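상자에 음료 캔 넣는 법으로 타래를 쓰게 될 줄은 몰랐다. 올해 목표가 '생산적인 글쓰기'였는데 2018-01-05에 벌써 이렇게 됐다.

발단은 이사다. 사무실을 Horell 건물 4층에서 2층으로 옮긴다. 두 층 내려가는 일에 안내 메일이 30통 왔다. 그중 하나의 제목이 '탕비실 음료의 이동에 관하여'였고, 나는 그걸 열어 본 죄로 담당자가 되었다.

메일 본문은 한 줄이었다. "음료는 각자 알아서 포장 바랍니다." 각자라고 해 놓고 수신인은 나 하나였다.

우리 탕비실에는 초록 캔이 있다. 작년에 누가 많이 시켰고, 누가 시켰는지는 지금도 모른다. 다들 하나씩 마셔 보고 다시는 안 마신다. 맛이 없다기보다는, 한 캔 마시고 나면 왜 마셨는지 곰곰이 생각하게 되는 맛이다.

버리자는 의견을 냈더니 멀쩡한 걸 왜 버리냐고 한다. 그럼 드시라고 했더니 자기는 커피를 마신다고 한다. 이 대화를 세 사람과 똑같이 했다.

포장재는 예산이 없다. 정확히는 예산이 있었는데 Manduter에서 에어캡을 200미터 사는 데 다 썼다. 그 에어캡은 모니터용이라 음료 따위에는 쓸 수 없다고 한다. 모니터는 우리 팀에 네 대 있다.

그래서 창고에서 헌 골판지 상자를 꺼냈다. 납작하고 뚜껑 없이 위가 훤히 열린, 연한 갈색의 그냥 상자다. 앞면에는 회색 테이프를 넓게 둘렀다. 보기 좋으라고 한 건 아니고, 보기 좋지도 않다.

상자에 테이프 두르는 얘기를 조금만 하겠다. 다들 바닥만 붙이고 옆면은 무시하는데, 캔을 넣고 들면 옆면이 먼저 배가 나온다. 나처럼. 띠를 두르듯이 옆으로 한 번 감아 두면 훨씬 버틴다.

얇은 투명 테이프는 헌 상자에 잘 안 붙는다. 먼지 때문이다. 마른 걸레로 한 번 닦으면 되는데, 걸레는 이미 '청소용품' 상자에 들어가 있었고 그 상자는 봉인됐다. 봉인한 사람도 나다.

다음 문제. 캔을 눕힐 것인가 세울 것인가. 여기서부터 사무실이 갈라졌다.

눕히자는 쪽: 상자가 얕으니 눕혀야 테두리 위로 안 튀어나온다. 위에 뭘 얹기도 좋다.

세우자는 쪽: 캔은 원래 서 있는 물건이다. (이게 근거의 전부였다.)

나는 눕히는 쪽이다. 다만 검은 탁자 위에서 작업할 때 아직 안 넣은 캔은 세워 둔다. 눕혀 두면 굴러가고, 굴러간 캔은 꼭 책상 밑 제일 안쪽에서 발견된다.

눕힌 쪽의 입장은 이렇다.

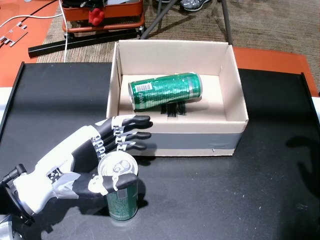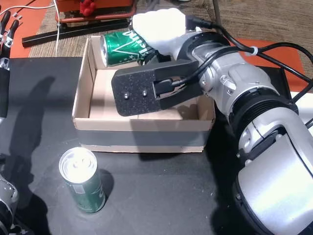
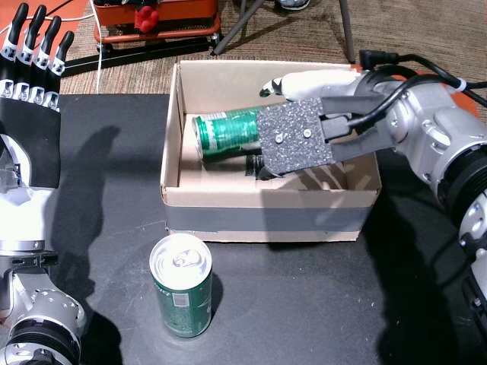
Parisa Jalali의 답글: 눕히는 건 찬성인데 한 개씩 넣고 끝내면 안 돼요. 상자를 기울이는 순간 전부 한쪽으로 몰려요. 빈 데에 신문지를 구겨 넣으세요. 그리고 캔끼리 따개가 맞닿지 않게 방향을 맞추면 좋아요. 저는 예전에 그걸 안 했다가 계단참에서 하나가 터졌고, 그날 입은 바지를 아직도 못 살렸습니다.

바지에는 애도를 표한다. 신문지는 찾아봤는데 요즘 사무실에 신문이 있을 리가. 대신 Datico 제품 안내서가 한 묶음 나왔다. 두껍고 뻣뻣해서 구기는 데 힘이 꽤 든다. 한 장 구길 때마다 영업팀 쪽에서 시선이 느껴진다.

방향 맞추기는 따르기로 했다. 따개는 전부 왼쪽. 이렇게 정하자마자 왜 오른쪽이 아니냐는 질문을 받았다. 이 회사에는 한가한 사람이 많다.

그 와중에 Lerato Shezi가 지나가면서 그냥 냉장고째 옮기면 안 되냐고 물었다. 안 된다. 냉장고는 옮기기 전에 비우라고 이사 업체 Powell이 안내문을 따로 보냈다. '비우라'에 밑줄이 두 개 그어져 있었다. 전에 무슨 일이 있었던 모양이다.

무게 얘기도 해야겠다. 캔은 하나 들면 가볍고, 상자째 들면 사람을 겸손하게 만든다. 얕은 상자에 한 층만 깔고 끝내는 게 맞다. 두 층 쌓으면 상자 수는 줄지만, 내 허리는 교체 가능한 소모품이 아니다.

손잡이 구멍 얘기를 묻는 분이 있었는데, 헌 상자의 손잡이 구멍은 믿지 마시라. 바닥에 양손을 넣어서 든다. 문은 남한테 열어 달라고 한다. 엉덩이로 여는 건 유리문에서 한 번 해 봤고 두 번은 안 한다.

상자 겉에는 내용물과 갈 곳을 적어야 한다. 양식을 받아 보니 칸이 작아서 '음료'까지만 들어간다. 물품 번호는 1187번. 우리가 가진 물건이 그렇게 많다고? 아무튼 초록 캔에게도 번호가 생겼다. 나는 입사하고 석 달 동안 사번이 없었다.

글씨는 윗면 말고 옆면에 쓰는 게 편하다. 쌓아 놓으면 윗면은 안 보인다. 문제는 옆면에 내가 회색 테이프를 둘러 놨다는 것이고, 유성펜이 그 위에서는 번져서 '음료'가 '음표'처럼 보인다. 2층 사람들은 악보가 오는 줄 알 것이다.

중간 질문에 답.
"그냥 마시면 되지 않나요?" 오세요. 드립니다.
"찌그러진 캔도 같이 넣나요?" 따로 뺀다. 찌그러진 건 먼저 마시거나, 우리 팀 식으로는 창가에 두고 잊는다.
"차게 해서 옮기나요?" 아니요. 미리 꺼내 둔다. 찬 캔에 물방울이 맺히면 골판지가 눅눅해지고 바닥부터 배신한다.

방금 새 메일이 왔다. 2층 탕비실에는 음료용 선반이 없으니 당분간 상자에 담긴 채로 보관하라고. 당분간이 언제까지냐고 물었더니 3월이라고 한다.

그러니까 이 상자는 운반용이 아니라 가구였던 것이다. 테이프를 한 바퀴 더 감아야겠다.

추가: 총무 쪽에서 수량을 적어 내라고 해서 50이라고 썼다. 세어 본 건 아니고 칸이 두 자리였다. 틀렸으면 누가 와서 세어 보겠지. 온 김에 하나씩 들고 가면 더 좋고.

추가 2: 에어캡이 남았다고 한다. 많이 남았다고 한다. 모니터 네 대를 싸고 나니 남더란다. 음료에 써도 되냐고 다시 물어봤고, 검토해 보겠다는 답을 받았다. 안내서는 이미 다 구겼다.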